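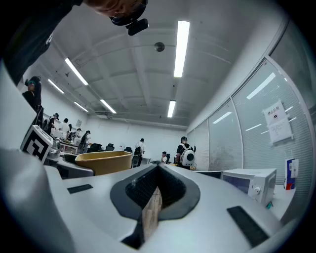 Search posts Search Clear

Thread: what we're buying for the gripper work this year, and what we're not
3 min read

1/ Posting our equipment plan for the hand-held gripper work. A few people asked what it costs to run and I kept giving different answers. These are the ones I'm sticking with.

2/ Budget closes 1st April. Anything not on the list by then waits for next year. I started the list in January and have rewritten it 8 times.

3/ First line is grippers. We want 2 more of the hand-held kind. The quote from Skiva was fine on price but the lead time was long. Lundard can ship sooner and charges more for it. We're going with Lundard for one and Skiva for the other.

4/ Yes, that means two sets of spare parts. I know. I'd rather have one working tool early than two late.

5/ Pads. These are the line everyone forgets. We put in for 35 pairs. They wear at the tips first, and thin hard objects wear them faster than anything soft. Sticks, rulers, chopsticks, that sort of thing.

6/ If you're only picking up sponges and cups you can order far fewer. Look at your own object list before you copy my number.

7/ Objects get their own line this time. Last year they came out of petty cash and the receipts were a mess. Plastic basins, wooden strips, kitchen stuff. Cheap each, but you buy them again and again.

8/ Printed markers: we do these in house on stiff board. Budget for the board and a stand. A marker that bends is no use to you.

9/ Head straps. Try them on before you buy in bulk. The first ones we tried slid forward when you leaned over a table, and people lean over tables all day. Kowalczyk makes one with a wider band. It costs more. We ordered it.

10/ Storage. I set aside 1000 dollars for drives and that was the easiest line to get approved. It's also the one I expect to go over.

11/ What I cut: the second robot arm. Billar gave us a decent offer, but the yearly service contract was more than I could cover, and we don't have the floor space. Ask for the service price in writing before you ask for the arm price.

12/ Also cut: new tables. The gray ones are ugly and they're flat. They stay.

13/ Things I had to add after the first draft: chargers, a second power strip for each table, cable ties, wipes, a lockable cabinet. None of it is exciting. Together it came to more than the pads.

14/ Someone asked about renting. We looked. Renting a gripper makes sense for a short job. For a full year it cost us more on paper than buying, and you still pay for the pads.

15/ Still open: whether shipping and import fees go under equipment or under general costs. Finance has told me both. I've put them under equipment until someone moves them.

16/ I'll post the blank version of the spreadsheet once I've taken our supplier prices out of it. Replies are open if you want a line explained.

Contact | Terms | Copyright, all rights reserved | Back to top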